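Re: Kendetti kitchen simulator – worth paying for?
November, from the Emcombe robotics list

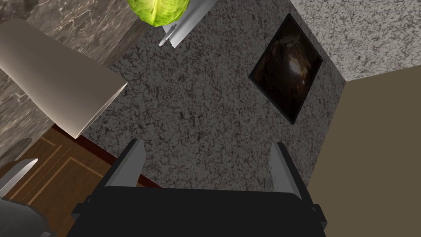
I've had the trial for 9 days now and I'm rather taken with it! The wrist view is my favourite bit – it loads quickly, even on my old Jomov laptop.

> Is it any better than the Apaza one? They want 200 a year and I only need kitchens.

For kitchens, I'd say yes. You get 42 room layouts, and the trial runs for 30 days, so have a play before you pay.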